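Was macht man eigentlich im Labor?

Labor kommt vom lateinischen Wort für arbeiten. Also: Arbeitsraum. Hier wird gemischt, gerührt, gemessen und ganz viel aufgeschrieben. Bei uns in der Kinderwerkstatt Domton geht das auch, am Tisch mit dem großen Laborbild.
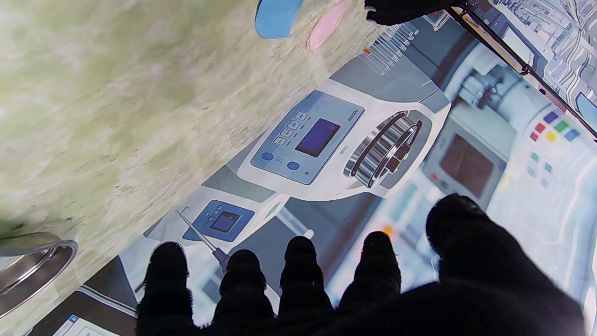 Zuerst die Gefäße. Ohne geht nix. Becher, Schalen, Flaschen, alles muss sauber sein, sonst stimmt das Ergebnis nachher nicht. Eine Schüssel aus Edelstahl ist dafür prima, die glänzt, geht nicht kaputt und lässt sich leicht abwaschen. Glas ist auch gut, da kann man reinschauen. Aber Vorsicht, Scherben!

## Ganz kleine Tropfen

Dafür gibt es die Pipette. Oben drücken, loslassen, schwupp ist die Flüssigkeit drin. Nochmal drücken: raus. Manche Pipetten schaffen Tropfen, die man kaum noch sieht. **Nie** mit dem Mund ansaugen!
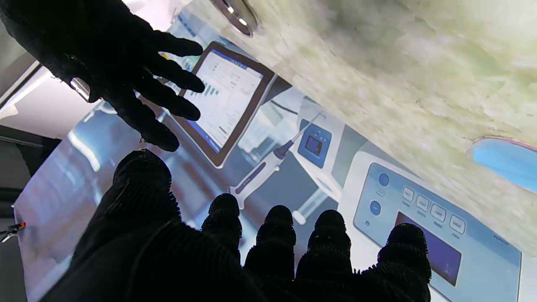
*Die Pipette in Weiß und Lila, auf unserem Laborbild.*

## Rühren

Mit dem Glasstab. Langsam im Kreis, nicht an den Rand klopfen. Zucker in 42 Grad warmem Wasser löst sich schneller als in kaltem. Probirt es aus, mit einem Erwachsenen dabei.

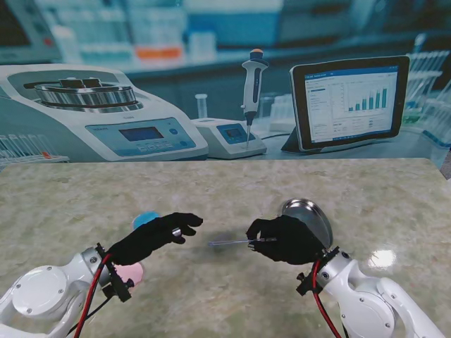
*Rührstab aus Glas, dahinter die runde Schale aus Edelstahl.*

## Aufschreiben

Früher im Heft, heute oft am Tablet. Wer 34 mal misst, kann sich nicht alle Zahlen merken. Deshalb malt man Balken: hoher Balken, große Zahl. Kurzer Balken, kleine Zahl. Geht auch mit Buntstifen.

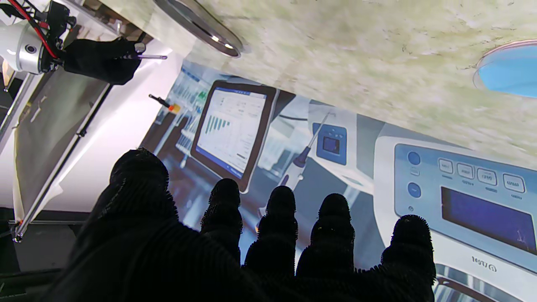
*Balken in Grün und Blau auf dem gedruckten Tablet.*

Und danach: Hände waschen!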